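The work table gets cleared once a week

We eat at the same table we work at, and by the end of a week it shows. There is a big gray mat down the middle that was supposed to be for projects only. Lunch lands on it anyway, then the packaging from lunch, then whatever came out of the last delivery.

I used to clear it by picking off one thing at a time as I walked past, and that never got me to a bare mat. Since October 8, 2024 I have been setting a timer for 11 minutes and doing the whole table in one go. Food goes first, to the fridge. Then cans, then plastic, then paper. The big white bowl stays out until last – it holds anything I can't decide on.

The clear fruit containers are the slow part. They take up a lot of room for what they are, and the labels have to be peeled before I'll put them in the bin. The bags are quicker if you flatten them and push them all into one.
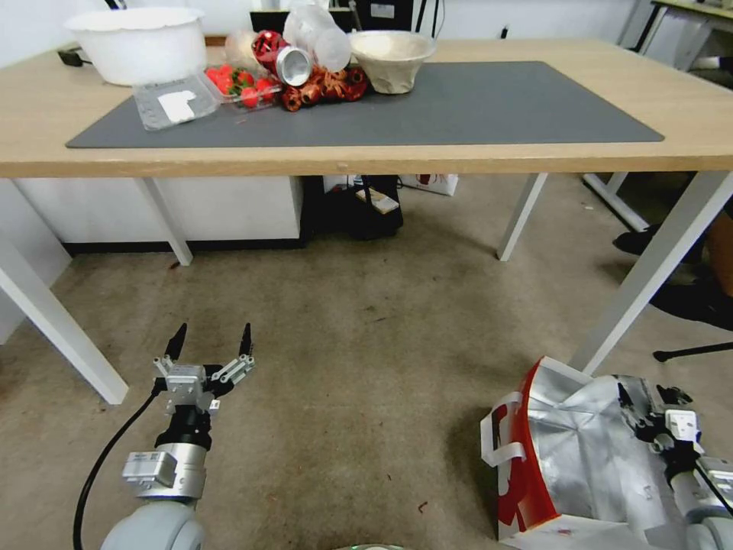
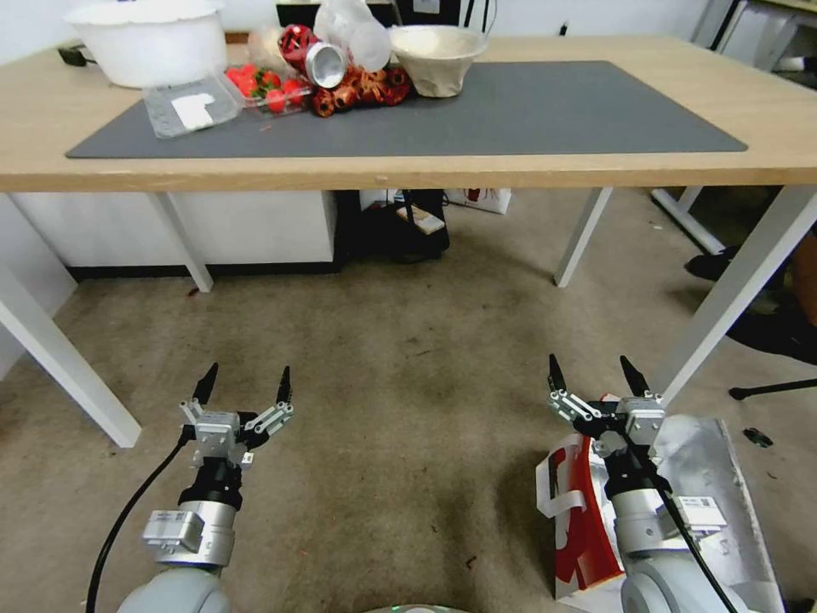
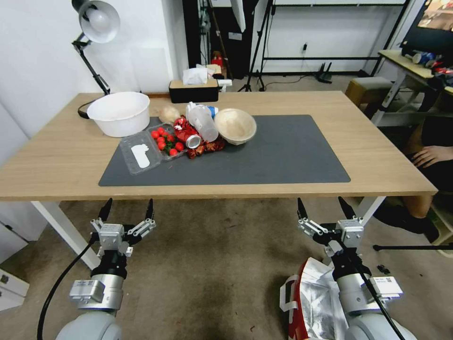 Muthoni Urio wrote in to say that she skips the timer and clears her table before every meal, and that peeling labels is a waste of an evening. She keeps her fruit containers, lines them with a paper towel and uses them for seeds in November. Her one rule is that a drink can never goes down on the table once it's finished.

I tried the can rule for a few days and kept forgetting. The containers I might try. I have a drawer that would take a small stack, and the Semple shelf in the hall still has space on the bottom.

Next is the cabinet under the table. I paid 45 dollars for a set of Daltis bins to go in it and they are too tall, so those are going back.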